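Bedtime stalling with a 3 year old, what is your cutoff?

Parents of Toddlers > Sleep and Routines

bratgate_mom
Our daughter turned three in February and bedtime has fallen apart. We used to be done in 15 minutes. Bath, pajamas, two books, lights out. Now she needs water, then a different cup, then one more book, then she has to tell me something, and the something is that she saw a dog. Last night I left her room at 9:10 and I had started at 7:45.

My husband thinks we should say goodnight once and not go back in. I tried that for two nights and she cried so hard she threw up on the second one. I don't want to do that again. But I also have a baby who wakes up at 5, and I can't keep giving the whole evening to this.

What do you all do? Do you have a set number of requests, or a time, or do you just wait it out?

tvass
We use a time. 8:00 is lights out and it does not matter how many books we got through. If he stalls in the bath he loses a book. It took him less than a week to work that out. He was mad about it the first few nights and then he started hurrying us along.

I would not go with a number of requests. My son treated the number like a thing he was owed and used up every one.

Tamás Vass

quietfern
I'd go the other way from tvass. Taking books away didn't work for us at all. Reading is the one part of the night I want her to like, and she ended up crying over the book and being awake even longer. We moved everything earlier instead. Dinner at 5:30, bath by 6:15, and she's asleep by 7:15 most nights. She was overtired and we had been reading it as stubborn.

Does yours still nap?

bratgate_mom
She naps at daycare, up to two hours. They won't wake the kids early, I already asked. On weekends she skips it and goes down fine, so I guess that's part of the answer.

goel_dad_of_2
The nap is most of the answer. Ours did the same thing at that age. When he moved to the older room at daycare, where they only have quiet time, the stalling stopped in a few days. Ask when she can move up.

Until then I'd start bedtime later on daycare days. If she isn't tired at 7:45 you're just sitting there in the dark with her.

quietfern
Later would be a disaster in our house, but every kid is different. If she's getting two hours at daycare then I take back some of what I said.

vircombe_nan
Grandmother here, I have mine three nights a week. We make a little list together before the bath of everything she'll need: water, bear, door open this much. She checks it herself. When she calls me back I ask if it was on the list. If it wasn't, it goes on the list for tomorrow. She likes adding to it.

For the last few minutes we sit together with my tablet, nothing noisy, then we say goodnight and the tablet goes in the kitchen.

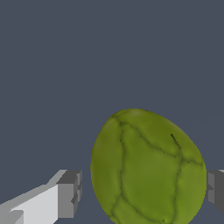
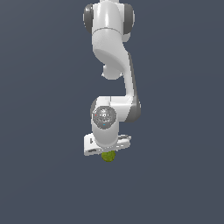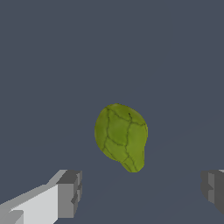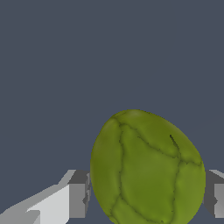
Re: screens before bed

briltura
I know this will annoy people, but I wouldn't use a tablet right before sleep, even for still pictures. We did something like that with our oldest and the fight just moved to putting the tablet away. Paper photos would do the same job. We had a small album with family in it and he said goodnight to everybody.

vircombe_nan
She has never fussed about handing it over. It's a few pictures and then it's done. But I can see how it would be a problem with some children.

tvass
I'm with briltura on this one. It works until the night it doesn't. The list is a good idea though, and I think I'll try it for mornings. Getting shoes on here takes longer than bedtime does.

goel_dad_of_2
A few still pictures with grandma is fine. Kids know the rules are different at each house. Mine gets toast in bed at my mother's and has never once asked me for it.

quietfern
Toast in bed!

bratgate_mom
Thanks everyone. I talked to the daycare at pickup and she can move to the older room in six weeks. They'll let her get up after an hour if she's already awake, but they won't wake her.

So for now we're going to start at 8:15 on daycare days and do the list. I'm not taking books away yet. My husband wants it noted that he still thinks we go in too much.

tvass
Tell him he can have the next shift.

bratgate_mom
Update. We've done four nights of the list. Two were good, one was okay, and one was as bad as before, but she had a cold coming on so I'm not counting it. She put "tell Mommy about the dog" on the list so that now happens before teeth. She was asleep at 8:50 last night and only called me back once, for a sock.

vircombe_nan
Put the sock on the list.

goel_dad_of_2
How is the baby sleeping through all this? Ours share a wall and we had to run a fan between the rooms.

bratgate_mom
Baby sleeps through the yelling and wakes up if I step on the one floorboard. I'll try the fan. What size did you get?

goel_dad_of_2
Just a cheap box fan from the garage, on low. We left it in the hallway, facing the wall.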